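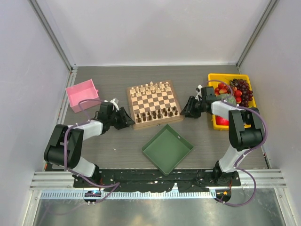

Plan both arms as one robot or don't bother, was the advice dw_lattice left under my last post, and I have spent most of the holiday week finding out whether I agree with it.

The setup is two arms on one table, both bolted to the near edge, with a chessboard in the middle that they can both reach. Either arm may be told to pick a piece and put it in one of the trays or on another square. Fruit goes between the trays and the box by the same code. Perception is Rasa, planning is Briltudier 2, and the arm drivers talk to everything over Tessier.

Single-arm picks plan fine. The trouble starts when both arms have a goal over the board. I tried two things.

With separate planners, each arm treats the other as a static obstacle at its last reported pose. Planning is quick, but the obstacle pose is already old when execution starts, and the safety monitor stops one arm partway.

With one combined group, there are no stops of that kind. Planning time goes up a lot, and when the goals are on neighboring squares it often hits the timeout and returns nothing.

I have 3,468 logged plan requests from the simulator. Nearly all the failures in combined mode have both goals on the board. Goals in a tray for one arm and on the board for the other almost never fail. I raised the thread count to 8 and it made little difference.

Is there a middle way that doesn't mean writing my own scheduler? Also, the chess pieces go into the scene as mesh objects from Rasa. Is that hurting me?

Posted by offset_gray, Dec 28, 2020

kinematic_toast

Use the combined group and raise the timeout. Worked for me.

mildtorque

Raising the timeout will hide this for a while. If the two goals put the grippers in the same space, no plan exists, and the planner will use all the time you give it. Check that first. Solve IK for both goals, set both arms to the result, and run one collision check. If every pair of solutions collides, reject the request before it reaches the planner. I would expect your neighboring-square cases to go away right there.

For the rest, you do need something that decides who goes first, but it can be very small. Treat the space over the board as a lock.

Split every task into an approach, a part over the board, and a retreat. Plan each part for one arm only. An arm may start the middle part only when it holds the lock, and it gives the lock back when its joint state says it has reached the retreat pose. Don't release it when the command is sent. I made that mistake and got the same stops you describe.

While one arm holds the lock, add the volume over the board to the other arm's scene as a plain box. Then the other arm can still work in its tray and you don't need its neighbor's exact pose there. Pad the box enough to cover the elbow of whichever arm is inside, or pick retreat poses that keep the elbows well apart.

You lose the ability to have both grippers over the board together. If you need that for handovers, keep the combined group for those tasks only.

On the meshes, yes, replace them. A cylinder per piece is enough for planning. Keep the Rasa mesh for grasp selection. Also check that the piece being picked is removed from the world when it is attached to the gripper. In Briltudier 2 the attach call does not do it for you if the object ID came from a different node, and you end up with a start state in collision.

offset_gray

The ID thing was part of it. Rasa was re-adding the held piece on the next update. Fixed with a filter on the held ID.

IK pair check is in and the long timeouts on neighboring squares are gone in sim. Doing the lock next.

parked_at_home_pose

Another option is to keep the separate planners and change the timing afterward. Plan both paths, then step through them together and delay the start of one until the pair is clear. Kukar has a small tool for this that takes two trajectories and returns a start delay. It is not well documented, and it won't help if one arm's final pose blocks the other's path, so you would still want the check from the answer before mine. It does need both controllers on the same clock.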